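Foro Hogar y Orden > Mesas de trabajo y escritorios

Tema: Mesa blanca grande, ¿qué dejáis encima?

Trastden
4 de marzo de 2014
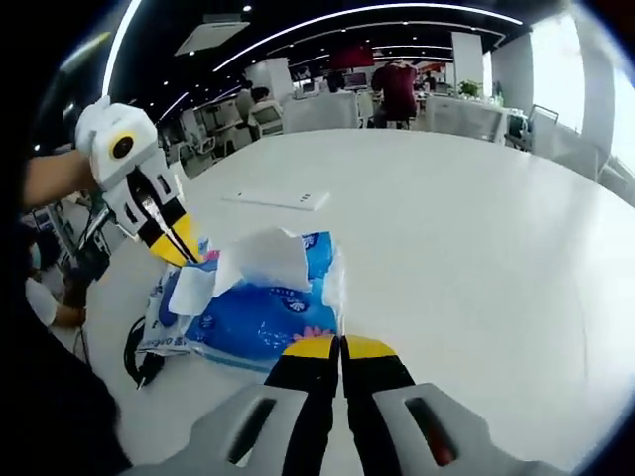
Desde febrero tengo mesa nueva, blanca y grande, y quiero decidir qué se queda encima de forma fija y qué va al cajón. Antes trabajaba en una pequeña y no había nada que decidir, porque no cabía nada. De momento lo único que tengo claro son los pañuelos. Uso paquete blando, el azul y blanco, y lo dejo abierto con un pañuelo asomando para poder tirar con una mano. El problema es que sale hecho una bola y arrastra a los de debajo. También me molesta el cable negro, que acaba haciendo un bucle por debajo del nivel de la mesa. ¿Caja para los pañuelos o sigo con el paquete? ¿Y el cable?

Obradović
Caja rígida. El paquete blando se desliza cada vez que tiras y al final usas las dos manos. Yo compré una de tapa suelta, se pone encima del paquete y listo. El cable, con dos bridas de velcro a la pata.

Zanis
No estoy de acuerdo con lo de la caja. Ocupa más, coge polvo y hay que acertar con la medida. El paquete blando se va aplastando según se gasta y cuando se acaba lo tiras. Lo de que salgan varios juntos pasa sobre todo al principio, cuando va muy lleno. Saca 3 o 4 de golpe al abrirlo, guárdalos en el bolsillo y verás que los demás salen mejor.

Trastden
Probé a sacar unos cuantos y algo mejora. Lo que no me convence es que se mueva.

Zanis
Cinta de doble cara por debajo, un trozo pequeño.

Obradović
¿Cinta en una mesa blanca nueva? El pegamento deja cerco y en blanco se ve mucho. Eso no lo haría.

Cititz
Yo quitaría los pañuelos de la mesa. Los tengo en el primer cajón, abierto 10 centímetros, y se cogen igual. En una superficie blanca todo lo que dejas llama la atención — y donde dejas una cosa acabas dejando cinco. Una compañera, Reiko Shibata, lleva así dos años y su mesa es la única despejada de la oficina.

Zanis
Con alergia lo del cajón no funciona. Lo digo por experiencia.

Trastden
Tengo alergia, sí. Cajón descartado en primavera. Pondré el velcro en el cable este fin de semana y miro cajas sin comprar todavía. ¿La de tapa suelta pesa bastante para que no se mueva?

Obradović
La mía es de cerámica y no se mueve. Las de plástico no las he probado.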